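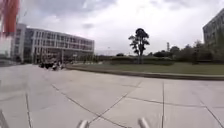

Juntas de dilatação no pátio de betão: selante ou deixar abertas?

Fórum Casa e Condomínio > Exteriores > Pavimentos
20 respostas – tópico aberto

mideck_norte
Boa tarde a todos. Faço parte da administração de um conjunto de edifícios com um pátio grande em betão, com relva de um dos lados. O pavimento tem as juntas originais e, com os anos, foram aparecendo fissuras finas entre elas. Pedimos dois orçamentos. A Dornitz propõe limpar as juntas, pôr cordão de fundo e selar com poliuretano, num total de 1,336 km de junta. A Plellitz diz que as juntas não precisam de nada e que o dinheiro devia ir para a drenagem junto ao lancil.
São opiniões opostas e a assembleia é em março. Alguém já passou por isto?

betoneira77
Já passei. Num armazém nosso as juntas ficaram abertas e foram enchendo de areia. Quando o betão dilata no verão e a junta está cheia de areia e pedrinhas, os cantos das placas começam a lascar. Selava sem pensar duas vezes.

Tài Bùi
Depende do que passa lá por cima. Num armazém há empilhadores. Num pátio de peões a carga é outra e conheço pavimentos abertos há décadas sem problema nenhum. Antes de decidir, convém saber três coisas: que espessura tem a placa, se há malha e o que está por baixo. Sem isso, qualquer orçamento é um palpite.

mideck_norte
A espessura no projeto é de 15 cm, com malha. Por baixo, tout-venant. Não tenho mais dados. O arquivo da obra está incompleto e a parte dos arranjos exteriores é a que falta. 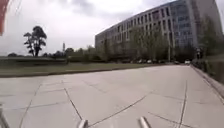 As fissuras finas não me preocupam muito, mas há vizinhos que acham que o pátio está a abater. Eu pus uma régua de dois metros em vários pontos e não encontrei desníveis que se vissem.

rosa_da_relva
Desculpem meter-me. E a relva? Tivemos um pátio com relva encostada ao betão e a água da rega entrava toda por ali. O terreno lavava por baixo e a placa ficava no ar. Vejam para onde apontam os aspersores antes de gastar em selante.

betoneira77
Bom ponto, esse da rega. Mas é mais um argumento para selar: junta selada, água fora.

Tài Bùi
Não concordo. A água da rega entra pelo bordo, entre a relva e a placa, e esse bordo não costuma estar incluído no preço das juntas. Selar o meio e deixar o bordo aberto resolve pouco. mideck_norte, confirma se o orçamento da Dornitz inclui a ligação ao lancil e ao relvado.

mideck_norte
Fui ver. Não inclui. Diz «juntas interiores de pavimento» e mais nada.

Yuxi Fan
Trabalhei uns anos em manutenção de espaços exteriores. Deixo o que costumávamos fazer, cada um aproveita o que quiser:

Fissura com menos de 1 mm, sem desnível entre os lados: fotografar, marcar as pontas a lápis de cera com a data e voltar seis meses depois.
Fissura que cresceu ou que tem um lado mais alto: abrir e ver a base naquele ponto.
Junta larga com terra e ervas: limpar sempre, mesmo que não se sele a seguir. Uma raspadeira e um compressor chegam.
Junta para selar: tem de estar seca e limpa até à profundidade do cordão. Metade dos selantes que vi descolar foram aplicados em juntas com pó.

Quanto à duração, um poliuretano ao sol pede renovação. Perguntem o prazo por escrito e ponham isso nas contas, para daqui a uns anos não ser surpresa para o condomínio.

quintal_sul
O método do lápis de cera funciona. Nós usámos verniz das unhas, que aguenta melhor a chuva – a minha mulher não achou graça ao consumo.

betoneira77
Com o devido respeito, seis meses à espera são seis meses a entrar água. Quem vende selante tem interesse em vender, mas quem não faz nada também acaba por pagar.

Yuxi Fan
Se o pavimento já tem muitos anos e a régua não acusa nada, mais seis meses não mudam o resultado. Se acusasse, dizia o contrário.

rosa_da_relva
E alguém sabe se o selante cinzento fica a notar-se? O nosso ficou preto em dois verões e parecia alcatrão.

Tài Bùi
Fica a notar-se sempre. Peçam uma amostra de um metro num canto e deixem-na apanhar um inverno. A Tsegaye tem um tom claro que suja menos, mas escurece na mesma.

mideck_norte
Obrigado a todos. Falei com as duas empresas. A Dornitz aceita incluir o bordo da relva, com um acréscimo de 404 euros, e a Plellitz fica de verificar a pendente junto ao lancil com nível laser. Vou propor à assembleia limpar as juntas este ano, corrigir a rega e marcar as fissuras. O selante fica para votar depois, com as medições na mão.

betoneira77
Continuo a achar que devias selar já. Mas ao menos limpa-as bem.

quintal_sul
Quanto pediram só pela limpeza? Tenho um pátio mais pequeno e queria ter uma ideia.

mideck_norte
1000 euros, sem IVA, com remoção das ervas e do entulho. O IVA ainda tenho de confirmar a que taxa vai. Mando-te o contacto por mensagem privada.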